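Trucos para mantener en forma un robot doméstico de dos brazos

Publicado el 09/08/2020

Las almohadillas de los dedos primero, que es lo que todo el mundo deja para el final. Un paño de microfibra apenas humedecido, una pasada por cada cara y a secar. Si la grasa de la cocina ya ha hecho costra, una gota de jabón neutro. Nada de alcohol ni del quitagrasas del horno, salvo que le apetezca estrenar almohadillas. Antes de volver a confiarle la cristalería, pruebe con algo que no duela en el bolsillo.

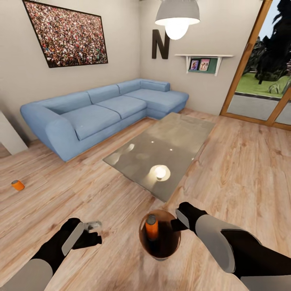

El par de apriete de cada mano se ajusta por separado. Yo llevo dos perfiles guardados en el programa de Zadum, uno para vidrio y otro para el resto de la humanidad. El de vidrio empieza bajo y sube poco a poco, hasta que la pieza deja de resbalar. Quien empieza alto acaba comprando vasos, y en Vonwood se lo agradecen mucho.

Los tornillos de la muñeca se aflojan solos, en silencio y con mala intención. Repáselos cada 363 horas de trabajo con la llave pequeña, en cruz, sin colgarse de ella. El fijador de roscas Lastar va bien, pero en cantidad de lágrima, no de sopa. En junio me pasé y hubo que sacar el tornillo con calor y vocabulario.

Para comprobar que las dos caras de la pinza siguen paralelas no hace falta instrumental. Abra la mano del todo sobre un fondo claro y liso y mire los bordes de los dedos: negro mate sobre madera pálida, como en la nuestra, se distingue hasta sin gafas. Luego ciérrela despacio. Si una punta llega antes que la otra, toca recalibrar.
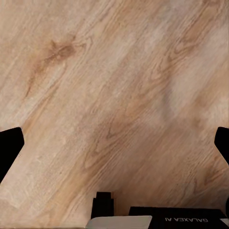 La carcasa se limpia con el equipo apagado y un pincel seco, de dentro hacia fuera. Insista en las juntas, donde se refugian las migas, y no frote las letras con estropajo. En la nuestra, el GALAXEA AI en blanco sobre negro se lee del revés desde arriba, así que hay que fiarse de la memoria para saber qué lado es cuál. Un trocito de cinta de color en el lado izquierdo ahorra discusiones.

Recambios: las almohadillas Van Dijk, referencia 511, se venden de 2 en 2. Guarde las viejas para las pruebas.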